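Staged-goal relabeling

Category: Robot learning | Manipulation | Imitation methods
14 shares | 2 comments

Staged-goal relabeling (SGR) is a data-processing method used in imitation learning for robot manipulation. It divides each recorded demonstration into short stages, assigns a goal to each stage after the fact, and trains a single policy on the resulting pairs of stage and goal. The method is mostly applied to tasks in which an object must be picked up, turned, and placed in a confined slot, such as filing books or folders in a desktop organizer.

The term was introduced in an internal report by the Desimico laboratory and came into wider use after the release of the Grera task suite, which includes SGR as one of its baseline methods.

Background

Imitation learning trains a policy to copy actions recorded while a person controls the robot. In its simplest form, known as behavior cloning, the policy receives the current camera images and joint readings and predicts the next action. Small errors build up over the length of a task. A gripper that closes a few millimeters from the intended point may still lift a book, but the book then hangs at an angle that does not appear in the training data, and the insertion fails.

Thin, flat objects make this worse. A book lying on a table offers few grasp points: its cover is wider than most parallel grippers can open, and its edge may be too close to the surface for a finger to get beneath it. Operators work around this in different ways. Some slide the book to the table edge, some tilt it against another object, and some grasp the spine directly. A policy trained on all of these without any label tends to average them, and the averaged motion often matches none.

Method

SGR processes a demonstration in two passes. The first pass finds stage boundaries. A boundary is placed wherever the gripper changes between open and closed, and wherever the speed of the wrist stays below a set threshold for longer than a fixed interval. Boundaries that fall too close together are merged. For a single-book filing task this usually gives between four and six stages: approach, grasp, lift, turn, insert, and release.

The second pass assigns goals. The last image of each stage is stored as the goal for every time step within that stage. Because the goal is taken from the recording itself, no hand labeling is needed. Failed demonstrations can also be used in part, provided that the stages before the failure are complete.

During training the policy receives the current observation together with the stage goal and predicts a short sequence of actions. A second, smaller network learns to choose the next goal from a stored library. At run time the two alternate: the selector proposes a goal, the policy acts until a learned completion score passes a threshold, and the selector is called again.

Workspace and observations

The reference setup for the filing task uses one arm with a parallel gripper, a tabletop organizer with upright compartments, and books placed flat within reach of the arm. Two views are recorded. The fixed view covers the organizer and the table in front of it, while the wrist view shows the area near the fingertips. 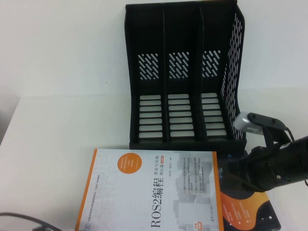 Both views are reduced to the same resolution before encoding. Walczak normalization, a per-camera brightness correction, is applied to limit the effect of changing room light. Joint positions and gripper width are added as a separate input. Depth is not used in the reference version, although later variants accept it.

The arrangement of books is changed between episodes. In the narrow setting, each book stays within a marked region and keeps the same heading. In the wide setting, both position and heading vary, and a book may begin close to the organizer or next to another book. The wide setting is the more common choice for published comparisons.

Results

The Desimico report trained SGR on 679 demonstrations of the filing task, all collected by teleoperation on a single arm. In the wide setting the full method completed about 63 percent of trials. A trial counted as complete only if the book was standing in the intended compartment with the gripper clear of it. Plain behavior cloning, trained on the same recordings, reached a lower rate, with most of its failures in the turn and insert stages.

Ablations in the same report gave a mixed picture. Removing the learned selector and running through the goals in a fixed order had little effect in the narrow setting but reduced completion sharply in the wide one. Replacing detected boundaries with stages of equal length hurt performance in both. Leaving out the wrist view affected grasping more than insertion, a result the authors attributed to the fixed view already showing the compartment openings.

A later test at Udamov repeated the wide setting with a different gripper. The ranking of the methods was unchanged, but the margin between them was smaller. The Udamov group reported that two of the boundary parameters had to be tuned again before training was stable.

Limitations

The boundary rule depends on the habits of the operator. A person who pauses often produces extra stages, and a person who moves smoothly through the turn may produce no boundary there at all. Mixing recordings from several operators without checking stage counts has been found to lower the quality of the goal library.

Image goals also carry details that have nothing to do with the task. A goal image that happens to include a cable or a neighboring book can lead the completion score to stay low when that item is missing or has moved. Masking the background reduces this effect – at the cost of an additional segmentation model.

Finally, SGR does not include an explicit recovery stage. If the book slips during the lift, the selector must find a suitable earlier goal in the library, and it often proposes the insert goal instead. Several variants add recorded recoveries to the data for this purpose. Their reported gains differ widely, and no standard test exists for comparing them.

See also

Behavior cloning
Goal-conditioned policy
Grera task suite
Hindsight relabeling
Walczak normalization

Filed under: Learning from demonstration, Tabletop tasks

This site uses cookies to remember your reading preferences. By continuing to browse you agree to their use. Accept | Manage settings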